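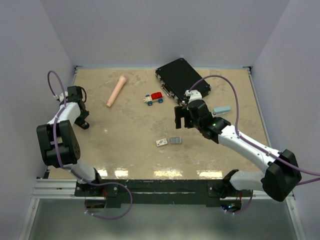 ## Ticket 2776 — Label printer drops off the network after idle

**Site:** Trullthorpe, dispatch office
**Opened:** January 13, 2020
**Priority:** Normal
**Status:** Closed, with one follow-up

### Reported fault

Label printer on the dispatch bench stops accepting jobs after a quiet spell, usually over lunch. Jobs sit in the queue on the Skikeck print server with status "sending". Power cycling the printer clears it and the queued labels all come out together, including duplicates from people who hit print twice.

Front panel shows the normal ready light throughout. No paper or ribbon errors in the printer's own log.

### Checks

1. Swapped patch cable. No change.
2. Moved printer to a spare switch port. No change. Moved it back so the port labels stay correct.
3. Pinged the printer from the server while it was working: replies normal. Pinged again after it dropped: no reply. Switch still showed link up.
4. Printed a config page. Address was set by hand, ending in .201, subnet mask correct, gateway blank.
5. Looked at the DHCP scope on the server. The pool had been widened in May and now takes in .201. No reservation for the printer.
6. Checked leases. A handheld scanner had picked up .201.

The scanner sleeps in its cradle in the morning and wakes when the lunch shift signs on. Both devices then claim the same address. Cause looked clear at this point, but the printer also dropped once with the scanner powered off, so kept going.

7. Found the sleep timer in the printer's web page, under Network and not under Power. Set to 1000 seconds. With this firmware the network card does not wake on an incoming job.

Two faults, same symptom.

### Changes made

- Printer switched from manual address to DHCP, with a reservation outside the general pool.
- Gateway now filled in by DHCP.
- Sleep timer disabled.
- Old lease on the scanner cleared, scanner restarted, new address confirmed.
- Server print port changed from IP address to host name.
- Stuck jobs deleted. Asked dispatch to reprint only what they needed.

### Test

Left the printer idle over lunch and sent one label from the Solheim packing program. Printed straight away. Repeated at end of shift with the scanner awake, same result. Left a ping running overnight from the server: 964 sent, 964 received.

### Notes

The Solheim program keeps its own copy of the printer address in its settings file and ignores the server port. It had to be edited separately on each dispatch PC. If labels work from a text editor but not from Solheim, look there first.

Firmware not updated. The release notes mention a change to label darkness, and dispatch has a run of Pridusico orders going out on the current setting.

### Follow-up

- Go through the other hand-set addresses at Trullthorpe and compare against the wider pool. The time clock is a likely one — same installer, same year.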